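Buscamos personas que duerman mal (remunerado)

En Tivimia llevamos meses preparando un estudio sobre el sueño en pisos pequeños y nos falta lo principal: gente con ojeras. Si lleva usted media vida despertándose a las cuatro de la mañana para repasar una conversación de 2009, tenemos un sitio para usted.

El estudio Lashari quiere saber cómo afecta al descanso compartir dormitorio con todo lo que no cabe en otra parte: la bicicleta, la plancha, el escritorio, la suegra en agosto. Necesitamos 117 participantes mayores de edad que vivan en menos de cincuenta metros cuadrados. Los estudios de una sola pieza tienen preferencia. Los áticos con terraza pueden presentarse, pero no esperen compasión.

Qué le pediremos

Un diario de sueño durante cinco semanas. Se rellena al levantarse, en cinco minutos, y no hace falta estilo literario. «Fatal» es una respuesta válida, aunque agradecemos la hora.

Una pulsera de registro todas las noches, también las de los sábados. Sabremos que se la quitó.

Una entrevista inicial y otra final, por teléfono o en nuestra oficina de la calle Diswood, segundo piso sin ascensor.

Dormitorio, colchón y electrodomésticos, todo en la misma habitación. 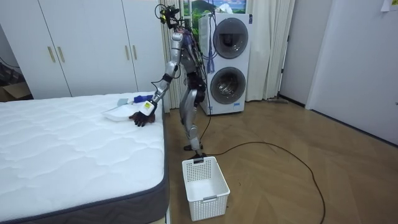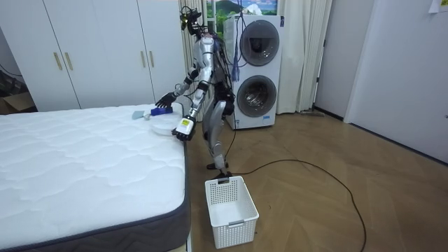
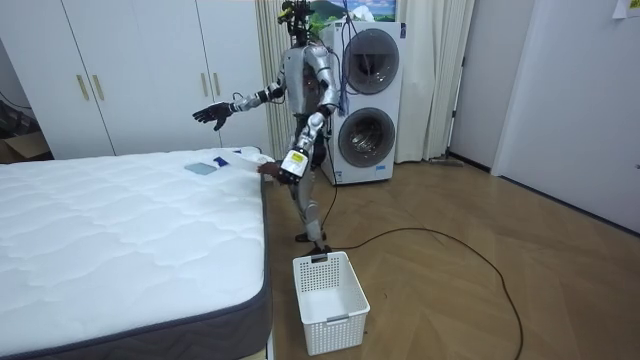

Qué ofrecemos

600 euros brutos por participante, abonados en dos pagos: la mitad tras la segunda semana y el resto al devolver la pulsera. Quien la devuelva masticada por el perro cobrará igualmente, pero tendrá que contárnoslo con detalle. Al terminar recibirá un informe con sus datos. No incluye cura, diagnóstico ni palmadita en la espalda.

Quién no puede participar

Personas con turno de noche, padres de bebés menores de un año (ya sabemos lo que les pasa) y quien esté tomando medicación para dormir. Tampoco empleados de colchones Mistomcombe, que patrocina una parte del estudio y ha prometido no opinar.

Si en casa viven dos, pueden apuntarse los dos. Los diarios se entregan por separado y no enseñaremos a ninguno lo que el otro escribe sobre los ronquidos.

Cómo apuntarse

Rellene el formulario de la web antes de que acabe julio. Llamamos los martes por la tarde, desde un número largo que parece de una compañía telefónica. Cójalo, por favor. El trimestre pasado perdimos así a la mitad de los candidatos.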